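Project Report: A Bench Arm for Sorting and Seating Salvaged Processors
Jirulbridge Shared Workshop, student build
Submitted March 4, 2020

1. Background

The workshop at Jirulbridge receives retired office computers, which members strip for usable parts. Processors are the slowest item to deal with, as each one must be handled by its edges and stored where its contacts will not be damaged. The aim of this project was to build a small arm, named Quintela, that could pick up a single processor and place it upright in a fixed holder. The work was done outside taught hours, on a budget of 400 pounds, of which 148 went on the gripper and its motor.

2. Construction

The base is made from aluminium extrusion bought from Trernham in mixed offcuts. It was chosen so that parts could be moved along the slots without drilling new holes. Two sections arrived with ends that were not square and had to be recut, and the arm could not be mounted until this was done.

The holder is a single printed panel with brackets and a rectangular slot. An early version was printed in separate pieces and glued. It moved slightly each time the arm touched it, and readings taken on one run were of no use on the next. The present panel was printed flat in one piece during February. The slot is wider at its mouth than at its base, which allows for a small error in the approach.

The gripper fingers went through more revisions than any other part. The first pair closed at a slight angle and tipped the processor forwards. The pair now fitted grips by the edges and leaves the metal cover clear.

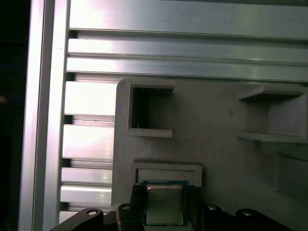
Why was the arm not fitted with a force sensor?
Cost was the main reason. A suitable sensor would have taken most of the remaining budget, so the motor current is monitored instead and the arm stops when it rises above a set limit.

3. Control

Movement is handled by Prorden, a short program written for the project. It stores a list of positions and steps through them in order, with a pause before the final descent. The positions were taught by hand, moving the arm to each point and saving it.

4. Testing

The arm completed 527 cycles with scrap processors before this report was written. Most faults occurred at pick-up, where a processor lying crooked in the tray was gripped by one corner. Faults at the slot were less frequent and were usually traced to the panel fixings having worked loose. Thread lock has since been applied.

5. Further work

The tray should be redesigned with a separate pocket for each processor. The cable to the gripper also needs a proper clip, as it is at present held with tape and has to be checked before each session.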